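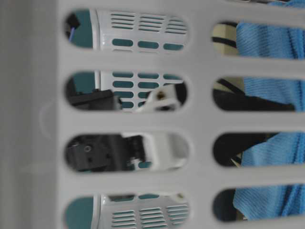
Shrinkage of unwashed cotton stock, second wash series

February 1, 2024
Entry by Iresha Marikar. Read and initialed by Shanthi Herath.

Purpose

This series continues the work begun in June on the plain-weave cotton supplied by Acheampong. The sewing room currently cuts lining pieces from unwashed cloth and allows a fixed extra margin on every edge. The margin was set before the present supplier was engaged, and it has not been checked against the cloth now in use. The aim is to establish whether one allowance can serve both the lengthwise and the crosswise direction, or whether the cutting sheets must carry two.

Material

Cloth was taken from roll 281, undyed, as delivered. The first yard was discarded, as in the June series, because the outer turns had been creased in transit. A second cloth, the heavier twill sold under the name Viria, was included for comparison only. It is not at present used for linings.

All squares were cut from the middle of the width, at least a hand's breadth from either selvage. The warp direction was marked on each square with a stitched arrow in polyester thread. Ink marks were used in June and became difficult to read after the second wash, so the measuring points are now stitched as well. Each pair of points was set 100 mm apart, lengthwise and crosswise, and checked with the steel rule before washing.

Procedure

1. Squares were left flat on the open shelf overnight before the first measurement.
2. Raw edges were overlocked. Two squares puckered under the overlocker and were cut again.
3. Washing followed the normal program on the Jistport machine, with the usual unscented detergent and no softener. Plain weave and twill were washed in separate loads.
4. Squares were dried flat on mesh, face up, without pulling. They were not ironed between washes.
5. Measurement was taken the following morning by one person and repeated by the other without sight of the first figures. Where the two readings differed by more than one millimeter, both were taken again.

The procedure was carried out three times in full. Room temperature at each measurement was 21 degrees Celsius according to the wall thermometer. Humidity was not recorded, as the meter is away for repair.

Observations

The plain weave shrank markedly in the lengthwise direction at the first wash and only slightly at the second. The third wash produced no change that could be separated from ordinary reading error. Crosswise shrinkage was small throughout. On two squares the crosswise points had moved fractionally farther apart after the first wash – an effect also noted in June and at that time put down to careless pinning. It can no longer be explained in that way, as nothing was pinned in this series. S. Herath suggests that the cloth was held narrow under tension at the mill and relaxes in water. This seems likely, but we have no means of confirming it.

The twill behaved more evenly. It did, however, develop a slight skew, so that squares which had been true were visibly off square after the second wash. The skew leaned the same way on every piece. Measurements between the stitched points do not capture this, and a diagonal reading should be added if twill is tested again.

Hand and appearance: the plain weave became softer after the first wash and lost the faint starchy smell of new cloth. Small dark flecks of seed husk remained in place through all three washes. They are a matter of appearance only.

Comments on method

The stitched points are an improvement. Their one drawback is that the thread itself can draw the cloth in if the tension is too high. Any square on which the cloth dimples around the stitch should be rejected before it is measured.

The steel rule and the plastic rule in the drawer do not agree over their full length. The plastic rule has been labeled accordingly and is not to be used for recorded measurements.

A wash at 80 degrees was considered and not carried out. The finished linings carry a label advising a cool wash, and results from so hot a program would say little about the conditions they are likely to meet. Should the sewing room begin supplying kitchen linens, the question will need to be reopened.

Interim recommendation

Lining cloth should be washed once before cutting. A second wash gives too little further benefit to justify the machine time. Where prewashing is not possible, the cutting sheets should carry separate lengthwise and crosswise allowances, and the grain arrow should be printed on every pattern piece, including the square ones. At present the square pieces carry no arrow and are placed whichever way saves cloth.

No figure for the allowance is entered here. Roll-to-roll variation has not been examined, and one roll is not sufficient grounds for altering the sheets.

Outstanding

– Obtain cuttings from two further rolls of the Acheampong cloth, preferably from different deliveries. I. Marikar to write.
– Ask whether the finish on the Iltico interlining is affected by prewashed cloth. The bond was poor on one trial piece, though the press may not have been fully heated.
– Return of the humidity meter.
– Transfer the June readings from the loose sheets into this book. Sheet four is missing and may be in the pattern cabinet.
– Overlocker: left needle to be replaced before the next set of squares is prepared.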